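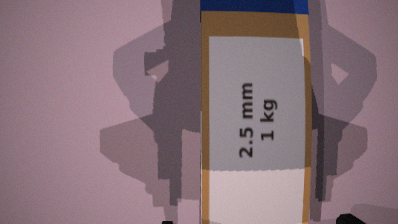

A package with a blue band and a white label.

Krisztina Vörös has planned coach tours for Solten for 8 years. I met her in May at the depot, early in the morning, when the drivers were still drinking coffee in the office.

My first question was about the timetable. Many guests complain that group tours are too fast. "They are right," she said. "In my first season I put five stops in one day. People came back tired and they remembered only the parking places." Now she allows two long stops before dinner, and the drivers have a proper break at each one.

Solten carried 1,284 guests last year. The biggest coach has 48 seats, but she prefers not to sell the last row. "It is noisy there, and older guests don't like the step."

I asked also about luggage, which is a frequent subject in the letters we receive. Each guest may bring one suitcase and one small bag. Skis and bicycles must be announced when booking – the driver cannot decide this at the door. "Eckhard Brinkmann drives our lake tour, and he is a patient man," she said, "but he can't make the hold bigger."

Bookings are still taken by telephone as well as online. Her colleague Orsolya Hajdu answers the calls until 2 in the afternoon. "Some guests want to hear a voice before they pay. I understand them."

For next season she is preparing a slower tour with three nights in the same hotel. The price is not fixed yet, and she is waiting for an answer from the hotel.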